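The Return of the Village Reading Room
By Rhonda Caron

When the reading room at Allham reopened in March, its first visitors were waiting at the door before the lights had been switched on. The building had stood locked for eight years. Its shelves had been kept under dust sheets, and most of the books had been sent to the county store at Prurari, where they remained in good order.

The decision to reopen was taken by the Allham Reading Trust, which holds the lease. Under its terms the room must be open for at least 25 hours a week, and no charge may be made for borrowing. Members may take home eight books at a time. Newspapers are to be read on the premises.

Raymonde Carrier, who chairs the Trust, regards the newspapers as the most important part of the service. "People come in for the paper and stay for an hour," she said. "Many of them live alone. They may not wish to talk, but they like to sit where others are sitting."

The habit is an old one. Reading rooms were common in small towns before public libraries reached them, and many were paid for by weekly subscription. Allham's first rule book survives. It forbids whistling, wet umbrellas and the reading aloud of racing results.

Dale Lemieux, a retired printer, has read through the early minutes. He notes that arguments over heating fill more pages than arguments over books. In one winter the members voted to burn the old chairs, and then voted the following week to buy new ones.

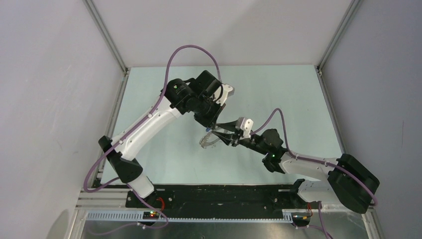

The present Trust has also had to consider the cost of heat. A grant covered the new boiler, but running costs must be met from lettings and gifts. The upper floor is let on weekday evenings to a language class and a chess club, both of which have asked for longer hours.

Wayne Gagnon, who keeps the accounts, expects the room to pay its way by next spring. He would prefer to see Saturday opening before any further spending on the building. The Trust will consider the matter at its next meeting, together with a request for a second copy of the local paper.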